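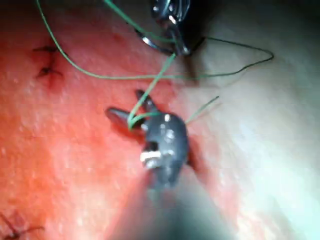 How to Tie an Instrument Knot Without Chasing the Thread All Over the Place

I spent most of February teaching myself to tie knots with two long instruments instead of fingers, and I'd say nine tenths of my trouble was the thread. The needle part I picked up pretty fast. Then I'd have a nice stitch sitting in the practice skin with a huge floppy loop lying across everything, and a tail so short I couldn't grab it (or so long I kept grabbing it by mistake). So this page is about the tying. I'm assuming you can already drive a needle through both edges and get it out the other side.

What I use

Two graspers or needle drivers with fairly narrow jaws
Thread you can see well against whatever you're sewing. Green on red is lovely. Pale tan is fine too, but you have to look harder for it.
Something to sew. I've been through a few Gakura skin blocks, and a butcher's cut works if you don't mind the cleanup.
Sharp scissors

Cut your thread before you start. For a single stitch and its knot I like 4 inches, and for a running row I go up to 8. I know, the packets come a lot longer than that. I wasted so much time on full-length Dultine thread before I just cut it down!

Step 1. Pull through and leave a tail

Once the needle is out, pull the thread along gently until there's a short tail left on the far side, long enough to grab and no more. Watch the tail while you pull. I used to watch the needle, and then whoops, the tail would slide into the hole and I'd have to do the whole stitch over.

Step 2. Make a C

Pick up the long side with one instrument and lay it down so the thread makes a big open C shape, with the open part facing the tail. Don't hold it up in the air. Thread that's resting on the surface stays where you put it, mostly, and thread in the air twists and flips and does what it likes. If it does spring back, let go, pick it up closer to the stitch, and try again.

Keep the tips close together for this. Mine kept drifting apart and every inch of drift was an inch of slack I had to deal with later.

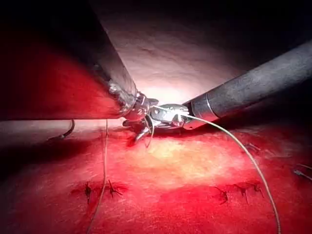 R. Tkachuk
Bench skills tutor, Plineck

Step 3. Wrap

Put your free tip over the C and move the thread around it, twice for the first throw. I find it easier to keep the free tip nearly still and let the holding hand do the circling. Keep the jaws closed while you wrap. If they're open the thread slips down between them, and then you close on it and you've caught your own loop, which I have done more times than I care to admit.

The wraps like to creep up toward the hinge. A little is okay. If they get jammed there, open and close the jaws once and slide back.

Step 4. Get the tail

Reach with the wrapped tip, open just enough, and take the tail near its end. Grab it in the middle and you'll pull a bow through, same as a shoelace (and just as likely to come undone). Move toward the tail slowly, with the other hand following along so the wraps don't get yanked off.

Step 5. Lay it flat

Now pull the two ends in opposite directions, low and level with the surface. Stop when the edges touch. Please stop there! Pulling harder puckers the skin and the edges roll under, and on a soft block the thread will cut right through.

Step 6. Go back the other way

One wrap this time, and in the reverse direction. Get the tail, pull opposite to how you pulled before. Then one more wrap in the first direction.
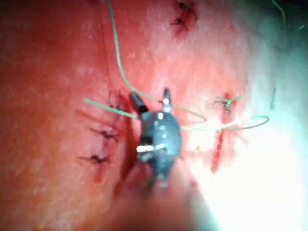
The direction thing bugged me for ages. What finally stuck was to start every throw with the C opening toward wherever the tail is at that moment. The tail changes sides each time, so the wrap changes too, and I don't have to keep track of anything. If your knot slides when you tug on it, you've probably gone the same way twice.

Trim the ends short, but don't shave them right down to the knot.

If the loops get out of hand

Let go of everything except the end you know. Lift the loop from its middle, lay it off to one side away from your stitches, and find the tail again before you wrap. Old stitches love to snag a passing strand, so I trim each one before moving on to the next.

How much practice? I do 4 knots slowly, then take a break and do 4 more. After that my hands get grabby and the knots get ugly, so I put the block away until the evening.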